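The Cupboard We Don't Open When Guests Are Here

Most homes own more plastic cups and tubs than they could use in a lifetime of potato salad. Our writer took everything out, put most of it back, and went looking for people who had done better.

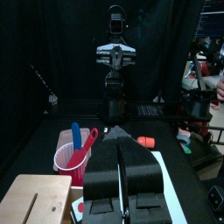
Words by Gunther Kettler
Home & Habits | 6 min read

The cupboard is to the left of the stove, at shin height, and it has to be opened with one foot braced against the door. My wife developed this technique during our first winter in Dasesberg. I learned it from her, and our daughter picked it up at the age of four, which I suppose makes it a family tradition. Other families have a song.

Behind the door is the plastic. We have tubs that once held ice cream and tubs bought to hold what had been in the ice cream tubs. We have cups from a county fair, cups from a dentist, and a set of picnic tumblers from Lammers, the hardware store on the square, purchased for a picnic that got rained out in June and has not been rescheduled.

One evening in April I emptied the whole thing onto the kitchen floor and counted. There were 119 pieces. I then counted the lids, of which there were plenty, and matched the ones that fit. I got to 13 pairs before my knees gave out. The rest were lids to something and bottoms to something else, and they had been living together for years without any of them being introduced.

I mentioned the number at work the next morning, expecting sympathy. What I got was bidding. A man in accounts claimed he had a second cupboard. Somebody from the front desk had a crate in the garage marked GOOD TUBS, and she lowered her voice when she said it, the way people do about savings.

So I started asking around, first out of a need for company and later with a notebook.

The trouble seems to begin with nesting. A plastic cup that goes inside another plastic cup takes up, as far as the human brain is concerned, no room at all. You can own two and store one. You can own nine and store one tall one that leans. Stores know this, and sell them in a stack, so that you carry home a single object and only discover at the sink that you have bought a crowd.

The tub is worse, because a tub will take in strangers. A decent-sized rectangular tub with no lid is no good for soup anymore, so it gets promoted to holding other things. You put some cups in it. You put a smaller tub in it. Now it's an organizer, and nobody throws out an organizer.

Over in Kodport, a fishing town forty minutes up the coast with one bakery and a great many opinions, there is a swap table every spring in the old net hall. People bring kitchen plastics they don't want and take home what they need. I was told it was a model of its kind. I arrived with two shopping bags at nine in the morning, and there was already a line.

The rules are taped to the door. Everything must be clean. Lids must be attached or, failing that, confessed to. There is one table for cups, one for tubs, and a third labeled "Unclear," which drew the biggest crowd by far. Two men stood at it for a long time passing a thing with a spout back and forth. Neither would say what he thought it was for, and in the end they both put it down and got coffee.

The woman running the door kept a tally in pencil on the back of a tide chart. By closing time, she said, 3631 items had come in over all the years they'd been doing it. I asked how many had gone out. She looked at the tables, then at me, and offered me a roll.

I went home with three bags. In my defense, one of them was very full of a round cake carrier in almost perfect condition, and we do sometimes have cake.

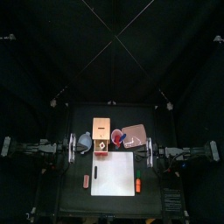 A loose cluster on a black tabletop.

There are people who have beaten the cupboard, and I tried to learn from them. It was a humbling couple of weeks.

The first school of thought is the One System people. They throw everything out in a weekend and replace it with a matched range from a single maker, where every lid fits every base. The name I kept hearing was Simetti, which does a set of 21 pieces in a shade called Fog. A couple on our street have it. Their drawer opens with one finger and closes with a sort of sigh, and they showed it to me twice. I asked what they did when somebody sent them home from a party with leftovers in an old margarine tub. There was a pause. Then he opened the cabinet over the refrigerator, a little way, and I saw the corner of something yellow.

The second school is glass. Glass people are calm and have strong wrists. They will tell you that glass doesn't stain, which is true, and that you can see what's in it, which in our refrigerator would be an argument against. I lasted four days with a borrowed set before I dropped one on the tiles at half past six in the morning with bare feet, and stood on one leg until my wife came down with a broom and several remarks.

Then there are those who hold that you should own as many containers as you have people in the house, plus two. I tried to picture it. I thought of the chili we make in October, and the buttons, and the paintbrushes, and the year we had a tadpole.

What did help, a bit, was a thing my mother-in-law does without thinking about it. She keeps her lids upright in a dish rack, like plates, and whenever she takes one out and it doesn't fit what she's holding, she drops it in the trash right then. She doesn't go looking for its partner or wonder aloud who might want it. She's been doing this for decades and has a cupboard you could show a mayor.

I've been at it since the end of spring. The rack is an old one of ours, slightly bent. Some evenings I stand there with a square lid in one hand and a round bowl in the other and I can feel the old loyalty rising, and I'll admit that a few of the squares have gone back in the rack on appeal.

The door can now be opened by a seated adult. The picnic tumblers are still in there, on the bottom, inside one another, with the Lammers sticker on the outermost one. My wife says we should use them this summer, and I've said the same, and we've both agreed to keep an eye on the weather. The cake carrier is on top of the wardrobe.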